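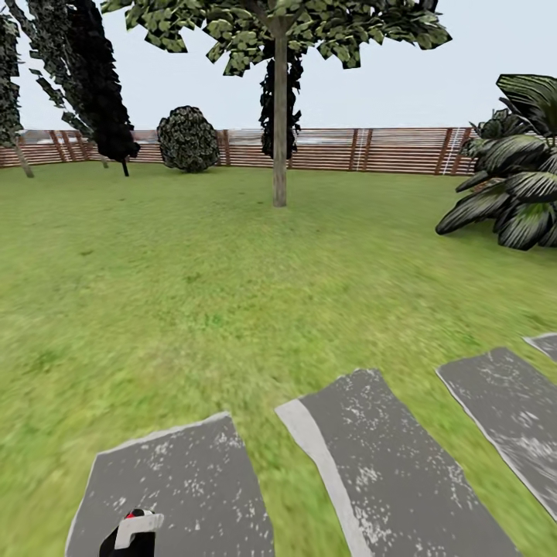 Lawn and slat fence, yard view.

Apr 13, 2019

Supplement bench, notes on the Fanulik capsules. The label says 400 mg of dried root extract per capsule, 2 a day, "supports natural defenses." Supports how? The leaflet points to a trial with 55 people who filled in a form about how run-down they felt. No placebo arm that I can find. I wouldn't change my breakfast over that.

Opened one bottle and weighed a handful of capsules on the small balance. Fill weight drifts more than I'd like. Could be the balance, which was last checked in December. Redo after calibration before anyone quotes me.

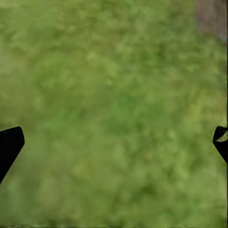
The Valum vitamin D drops are a different sort of problem. 3000 IU per serving, but the serving is "one dropper," and the dropper has no line on it. Fill it twice and you get two different amounts. I'd call that a packaging fault, though the customer swallowing it won't care what we call it. Asked for the batch sheet. Nothing yet.

Atinga sent their greens powder again with a new brochure. Same powder as far as I can tell, same lot code format, more adjectives. "Detox" appears on every page and is never tied to a substance anyone could measure. If they name one, I'll look for it. 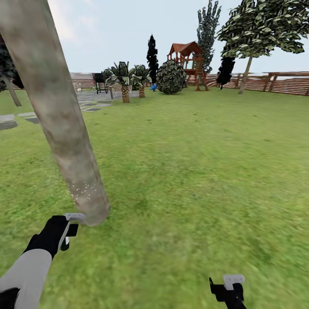
Sistasow wants us to back a claim that their bark tea calms the stomach. The ingredient list says "tree bark, dried" and stops there — no species, no part, no solvent. Bark isn't one thing. Take a trunk like the one here, pale, mottled beige and gray with a bit of pink in it: I couldn't put a species on it from color alone, and I can't do it from brown shreds in a bag either. Wrote back asking for the Latin name and a reference sample. Until that comes the tea stays on the shelf, unopened.

To do: calibrate balance, reweigh Fanulik, measure the Valum dropper with water, chase the batch sheet.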